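Trorero reconduit son programme de reprise du petit mobilier

La société Trorero, spécialisée dans l'aménagement des espaces de travail et des lieux d'accueil, annonce la reconduction de son programme de reprise du petit mobilier. Le dispositif, ouvert jusqu'ici aux seuls établissements scolaires, est étendu dès le mois d'avril aux bibliothèques, aux centres de soins et aux associations disposant d'un local permanent.

Au cours du premier exercice, 117 établissements ont déposé une demande. Les équipes logistiques ont collecté 3 384 pièces, principalement des chaises, des tables d'appoint et des étagères de faible hauteur. Les articles en bon état sont nettoyés, contrôlés puis remis en circulation à tarif réduit. Les autres sont démontés dans l'atelier de Nanton, où les éléments métalliques et les panneaux sont triés séparément.

Le réseau compte désormais 17 points de dépôt. Chacun peut recevoir les pièces isolées sans rendez-vous ; les lots plus importants font l'objet d'un enlèvement sur place, après établissement d'un inventaire par le demandeur. Ce document doit préciser les dimensions, l'état général et, si elle est connue, l'année d'acquisition. Les meubles fixés aux murs restent exclus du dispositif – leur dépose relève de la responsabilité de l'établissement.

Pour la gestion des demandes, Trorero s'appuie sur la plateforme Etum, mise en service à l'automne. Les responsables de site y enregistrent leurs lots, suivent le traitement de leur dossier et téléchargent l'attestation de reprise. Les dossiers déjà transmis par courrier seront instruits selon l'ancienne procédure et n'ont pas à être déposés une seconde fois.

Une aide forfaitaire de 800 euros est par ailleurs instituée au bénéfice des structures qui renouvellent l'ensemble du mobilier d'une salle ouverte au public. Elle est versée en une seule fois, sur présentation de la facture et de l'attestation de reprise. Elle ne peut être cumulée avec la remise accordée aux adhérents du groupement d'achat Fairclough.
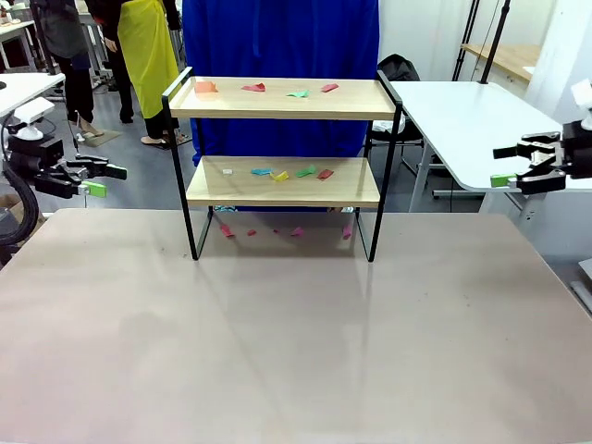

Les pièces remises en circulation seront proposées en priorité aux établissements ayant participé à la collecte, pendant une période de deux semaines. Passé ce délai, elles seront accessibles à l'ensemble des structures inscrites. Le retrait s'effectue au point de dépôt choisi lors de la réservation ; la livraison demeure possible, aux frais de l'acquéreur, pour les commandes de plus de cinq articles.

Une réunion d'information à l'intention des nouveaux inscrits se tiendra un jeudi à 14 heures dans les locaux de Nanton. La date en sera communiquée par l'intermédiaire de la plateforme. Les demandes de reprise peuvent être déposées dès à présent et seront examinées dans l'ordre de leur réception.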